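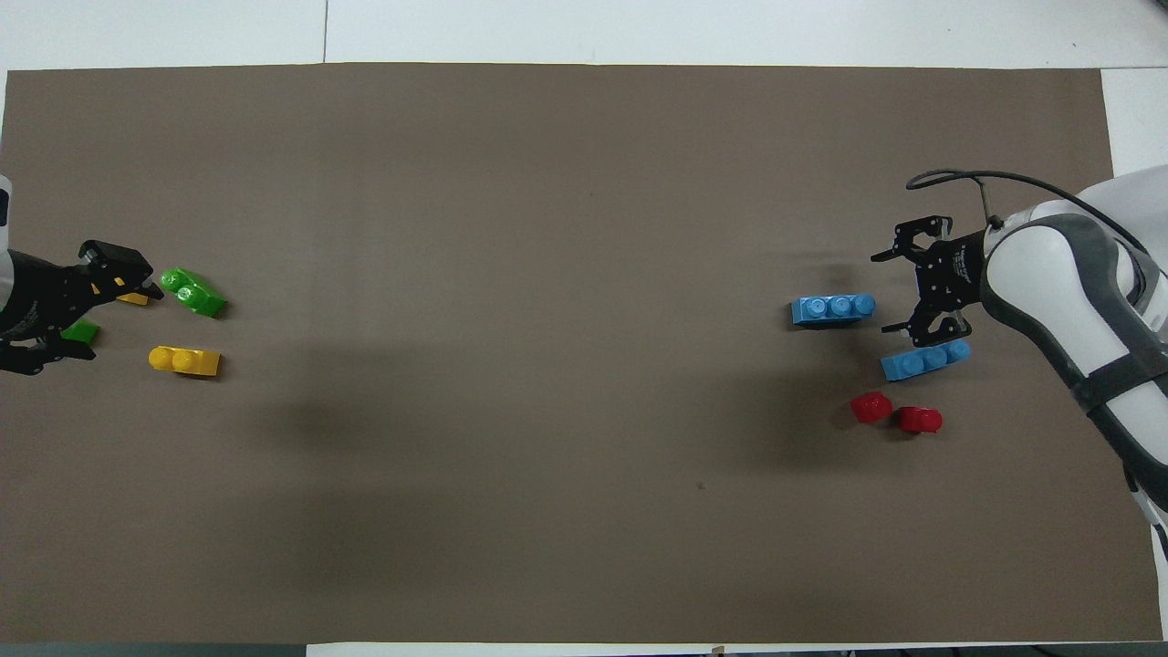 Which gripper for small toy bricks? Jointed claw vs parallel jaw, two arms, one mat

3 min read

Elias Qaisi
August 17, 2022

Trying to settle on one gripper type for both arms before we order more. Right now it's mixed. Left arm has the jointed claw (the Dronix one), right arm has a parallel jaw from Tefera. Same bricks for both, brown mat on a white table, bricks start out near each gripper and get moved to the middle. Camera is up top looking down at the whole mat.

What I've got so far, 85 tries per side:

Claw is great at grabbing stuff that's lying crooked. Comes down, fingers wrap, done. But it covers everything. Once it's low I lose the bricks under it, a yellow and a green one are half hidden under the fingers right now and the detector just drops them. Then it thinks they're gone and goes looking for another one.

Parallel jaw is way easier to see around when it's open. Bricks in front of it stay visible. But it hates the little red one-stud bricks. Closes, brick squirts out sideways. Also it needs to be lined up or it catches a corner and the brick spins.

Things I already did:
- lowered the closing speed on both
- redid the hand-eye calibration on the right arm, twice
- tried it with the overhead lights off, shadow on the mat got softer but the greens came out muddy

Budget is for 2 more grippers, same kind. Boss wants an answer this month. So claw or jaw? And is the hiding problem something I can fix in software or do I need a second camera? Controller is the Hernley box that came with the arms, if it matters.

Frauke Lindemann

Jaw. We went thru the same thing at Gralorcombe last year and ended up with parallel on every arm.

Your red brick problem is fingertips. Stock tips are too hard and too smooth for something with that little side to grab. Stick thin rubber on the inside faces, the kind sold in sheets for drawer liners works fine, and re-zero the closed position after or the controller will think it's holding something all the time. Ask me how I know. Try that before you spend a cent.

Second thing. How are you picking the grasp angle? If you take it from the box around the blob you'll be off on anything lying at a slant, and the jaw gets blamed for it. Fit a rotated rectangle instead. On the one-stud ones the outline is close to square from above, so angle is noisy and you'll see it flip by a quarter turn between shots. Doesn't matter for the grab. Just pick whichever needs less wrist rotation and lock it in before you start down.

Also watch for bricks tipped on their side. A tipped brick shows you a darker long side and the fitted rectangle comes out fatter than the real thing. I'd throw those in their own pile in the results or your numbers get muddy.

For the hiding: software, mostly. Don't run the detector during the descent at all. Look once with the arm pulled back, save all the brick positions, go grab one, pull back, look again. Anything that was under the gripper keeps its old position until you've had a clear look at that spot. Slower, but we lost maybe a second per pick and the ghost bricks went away.

Second camera on the wrist is nice but it's more cable. And cable is already a thing on the jaw side, check that the loop near the gripper has slack at full wrist turn. Ours snagged.

What was your closing force set to? You said speed but not force.

mattress_pilot

claw is better imo. we used one for fruit and never had a problem

Elias Qaisi

@Frauke force was at the default, never touched it. Dropped it a good bit and put rubber on the tips last night. Reds hold now most of the time, did 300 picks overnight on the right arm with only the reds and more than half of the misses were the rectangle flipping in the middle of the move, so locking the angle is next.

Look once / pull back thing works on the claw side too. No more missing yellow. It does add time there because that arm has to go further to get out of the view, I may just move its parking spot back toward the edge of the table.

@mattress_pilot what size fruit? These are tiny, dont think it compares.

Leaning jaw for both. Still want to try the claw with narrower fingers first if anyone knows who makes them.

Frauke Lindemann

Narrower fingers: check if yours come off with normal screws, some do. If yes, print a set and don't buy. Make the tips 3 mm shorter than you think, first ones I printed dug into the mat. And run the mixed set again, all four colors, before you tell your boss jaw. Reds only isn't a fair test the other way either.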